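Comparing Two Sets of Gripper Fingers on the Same Arm

Posted 13 Jul 2020 by Dario Martinelli
Filed under: Grippers, Bench tests

If you have two finger designs and need to pick one, run them both on the same arm, on the same day, with the same objects. We did this at Starkham with the Wedard fingers (hard plastic, smooth pads) and the Latico fingers (textured pads, tapered tips). The steps below should work for any two-finger gripper with a bolt-on finger mount.

What you need

One arm with a wrist camera
Both sets of fingers and the screws that came with them
A 2 mm hex key
A luggage scale with a hook
A few objects of different shapes, at least one of them glossy
A notebook or a spreadsheet

Step 1. Mount the first set

Power the gripper down before you touch the screws. Put the fingers on loosely, close them by hand until the pads meet, then tighten. If you tighten first, the tips usually end up crossed by a small amount and thin objects will twist out.

Step 2. Reset the open and closed limits

Run the homing routine in your controller. We use the Akbari controller, which keeps the old limits after a finger change until you clear them. Open the gripper all the way and save that position, then close it and save again.

Step 3. Check the camera view

Open the gripper and look at the wrist camera feed. You want to see the inner faces of both fingers and the gap between them, with the object somewhere in that gap. Long fingers can hide a lot of the work surface. If you run a second arm, move it to its working position now and see what it covers.

Lock the exposure. A pale wall behind the bench will fill most of the picture when the wrist tips up, and auto exposure then turns black fingers into a flat shape with no pad detail.

Step 4. Pull test

Close on a flat bar at 25 percent force. Hook the scale to the bar and pull straight down, slowly. Write down the reading when it slips. Repeat at 60 percent. Wipe the pads with a dry cloth between pulls.

Step 5. Pick test

Place each object by hand and let the arm run the same pick program every time. We did 400 picks per finger set, spread over all the objects. Count a pick as good only if the object is still held after the lift and a short pause. Vegetables are useful for this. A bell pepper is shiny and uneven, and it bruises if the force is too high, so check the skin afterward.

Step 6. Swap and repeat

Change the fingers and go back to step 1. Don't reuse the saved limits. Leave the camera, the lights and the pick program alone.

Reading the results

Keep the pull numbers and the pick numbers in separate tables. In our runs the Wedard set did better on the flat bar and worse on anything round. The Latico set lost some grip once the pads picked up dust, and wiping brought it back. We kept the Latico fingers on for kitchen objects.

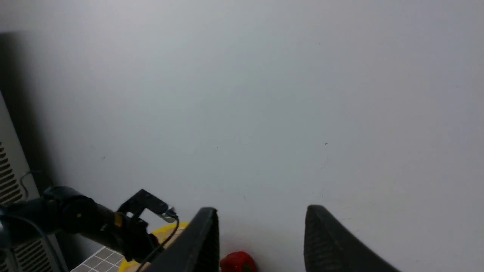
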